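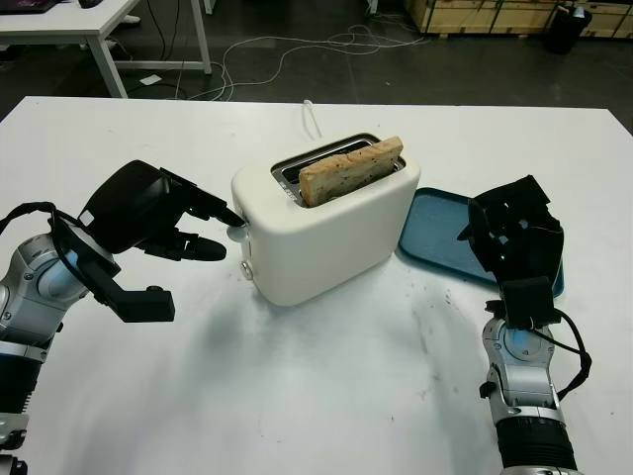 One slice, front slot, standing well clear of the top.

How to toast seeded bread without a smoke alarm

People will tell you toast needs no instructions. I have eaten at their houses.

Start with the dial. On my Lusel the numbers go up to 6, and 6 is for people who dislike bread. Set it to 2. Seeds scorch well before the crumb has any color, so plan on a second short round.

Drop the slice in straight. If it leans, one cheek browns and the other stays pale. Tall loaves, like the ones from Ekham, will stick out whatever you do – flip the slice top to bottom for round two.
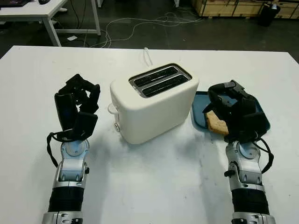 Have a plate or tray waiting right next to the toaster, so the hot slice travels six inches and sheds its crumbs somewhere you can rinse. Let it sit a minute before buttering. Butter it sooner and you get a sponge.

Unplug before you empty the crumb drawer. Mine was last emptied in November.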